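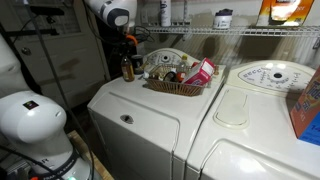 Get everything off the top of the washer and be done with it, according to my sister, and quit asking the internet. Easy for her to say! She has a whole laundry room with cabinets and I have a corner with a door in it, so I'm asking the internet.

Where do you keep laundry stuff when the handiest flat spot is the lid?

Posted by Soledad Valdovinos
November 6, 2020
891 views

Okay so, the setup. Older top loader, the kind with the dial in the middle of the console, and I keep all my supplies in a wicker basket right on top of it. Bottles, a carton, little packets, loose caps I'm afraid to throw away because I don't know what they go to. I love the basket. It was on the porch of my first apartment in Priredbridge and it held mail for years and now it holds laundry things, and it looks nice, and I can lift the whole business off in one go when I need to open the lid.

Except I do that a lot. Basket off, lid up, clothes in, basket has nowhere to go so it sits on the floor, I pour, I forget the basket is on the floor, I kick the basket. And when the load gets to the spin everything in there rattles like a drawer of silverware. Last week a bottle worked its way out of the basket and went down the back, and I had to fish it out with a coat hanger and a headlamp (found a sock, so not a total loss).

The wall on that side is old plaster and the landlord gets twitchy about holes. I'm allowed "small" ones, whatever that means. The door is right there too so anything that sticks out on that side is going to get whacked.

What I want to know:

Is there something I can put above or beside it that isn't ugly and doesn't need big anchors?

Is the wicker going to be a problem long term? It's starting to feel a bit tacky on the bottom, like there's old soap in the weave.

And is the rattling bad for the machine or only for my nerves?

I can spend a little but not a lot. Thank you!!

Osamu Noguchi

I had nearly your exact layout for a long time, so here goes, sorry for the length.

Rattling first. A basket of bottles won't hurt the washer. What I'd want to know is how hard the machine is shaking, because a washer that sits right shouldn't be throwing bottles down the back. Put a level on top, front to back and then side to side. Mine had one front foot that had crept up over time and I only noticed when I finally got down on the floor with a flashlight. Turn the foot until it's snug, tighten the lock nut up against the cabinet, then push down on opposite corners and see if it rocks. Took me less time than moving all the junk out of the way first. If it's level and still banging on the spin, look at how you load it. One heavy bath mat by itself will do it, and so will a single pair of wet jeans wrapped around one side.

For storage without real holes I ended up with one of those over-the-washer frames that stand on the floor, two legs on each side and a shelf across. Mine is an Atberg and it has been fine, nothing fancy. Before you buy anything, open your lid all the way and measure from the floor to the highest point the lid reaches. People measure to the console and then the lid hits the shelf, ask me how I know. I had to return the first one. You also need some space on either side for the legs, and with the door where you say it is I'd swing it all the way open first and put tape on the floor where it ends up.

If a frame won't fit, a skinny rolling cart beside the machine is the next best thing. Lock the wheels. The heavy bottles go low.

On the wicker, it will soak up anything that drips and it's miserable to clean once the soap gets into it. You don't have to give it up though. Get a plastic tray or an old cookie sheet that fits inside, set the bottles on that and wash the tray when it gets gross. For the part that's already sticky, take everything out, wipe it with warm water and a drop of dish soap, go over it again with plain water, and stand it somewhere airy until it's dry all the way through. Don't hose it. I hosed one in April and it sagged.

Also, put the caps back on bottles before they go in. I know you said they're orphans. Try each one anyway, and whatever doesn't fit by the end can go.

Comment from Soledad Valdovinos

Went and pushed on the corners and it ROCKS. How did I not know this. I have lived here through so many loads of towels. Borrowing a level tonight. And the cookie sheet idea is great, I have a small one that's warped and useless for cookies.

Tivon

just use pods, then you don't need the bottles. one tub. done

Comment from Osamu Noguchi

That would free up space, sure, though she'd still want a spot for stain remover and so on. Keep them up high with the lid latched if there are kids in the house.

pegboard_patty

Adding a cheap option since she said small holes are allowed. Look at a narrow picture ledge. They're shallow so the door can't catch them, they have a lip so nothing walks off, and some only need a couple of small screws. In old plaster, find the studs. Don't trust the little plastic plugs with full jugs, I lost a shelf and a gallon of softener that way and the floor was slippery for what felt like a month. Small bottles only on a ledge. The big stuff can live on the floor in a bin or in a cupboard in another room, with a little bit decanted into something with a label on it. LABEL IT. Please.

I got my ledge at El-Sayed, the hardware place, and they cut it down for me at the counter, so ask whoever is local to you whether they'll do the same.

One thing I'd do differently from the answer up top: I never got along with the frame kind of shelf. Mine wobbled every time the machine did and I ended up with two things rattling. Maybe I had a bad one, or maybe my floor isn't flat. If you do go that way, get one you can strap to a stud.

Oh, and a strip of rubber shelf liner under the basket! It's a dollar store thing. Cut it a bit smaller than the basket so it doesn't show. Mine has kept the basket from sliding even on the towel loads, and it peels right off when I want to wipe the lid.

Comment from Soledad Valdovinos

Update for anyone who finds this later. It was the front left foot, like Osamu said it might be. Leveled it, ran sheets, and the basket stayed where I put it. Liner is going under there tomorrow. I'm still thinking about the ledge, need to ask the landlord what "small" means first. My sister would like it noted that the basket is still on the washer.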